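Ticket 781 – Harkimard play kitchen set, marks and missing pieces
Status: open

Hi again! I bought the Harkimard set in December for the play corner at Damside and I have 2 problems with it, so I'm putting both in one ticket. Sorry if that's a pain.
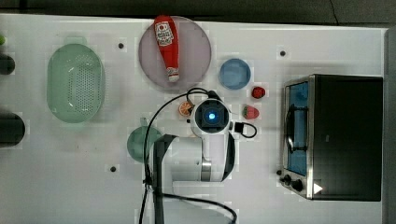

My first problem is the cleaning. Your leaflet says to wipe everything down with Dritex, so I did, and now some of the plastic feels tacky when I pick it up. The big stuff isn't bothering me. The pale green colander feels fine and so does the blue bowl, but the ketchup bottle sticks to my fingers all around the label. Can I use plain dish soap on it, or will the label come off?

Update, 4:30 p.m. – tried warm water on the orange slice and the banana, no soap yet. I'll leave them overnight and see.

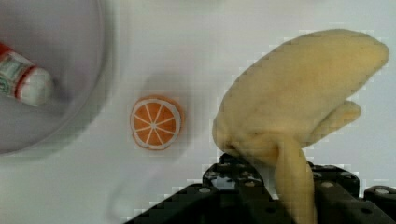 Orange slice and banana, with the little tube in the bowl.

Second problem is the fruit. The order page at Jacobs (that's the store) listed a pear and I can't find one anywhere! I've been through the box, the packing paper and under the shelf.
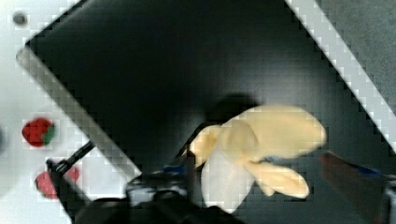 Strawberry next to the dark tray.

Next morning: the banana is better, the orange slice is still a bit sticky on the rind. I paid 80 for this set, so I'd love to get it right before the kids are back.
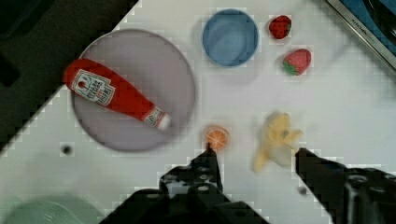

What I need from you

1. A yes or no on dish soap for the ketchup bottle.
2. A replacement pear, or a part number so I can order one.

Jacobs told me to quote batch 800, if that helps – thanks so much!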